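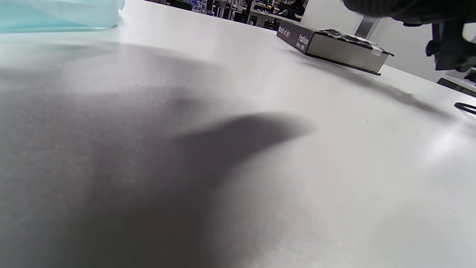

Shadows, a book and a planner I don't trust

Prakemine's new release says its segmentation copes with hard shadows and shiny boxes. I have my doubts. A dark blob on a white table still looks a lot like an object to most software I've used.

Nam-gil Yoon reckons tuning the planner will sort it. I'd sooner see the logs first, and 80 clean runs.
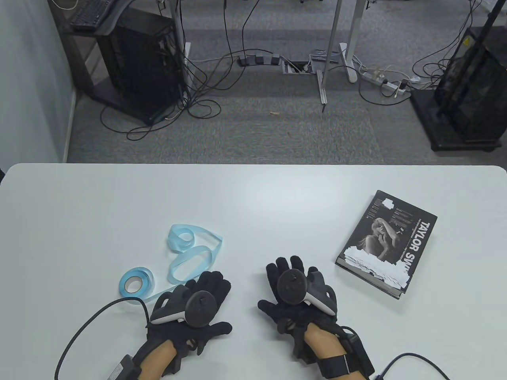
Gloves, controllers, ribbon and book on the white table.

I'll look again in September, when version 5 is due.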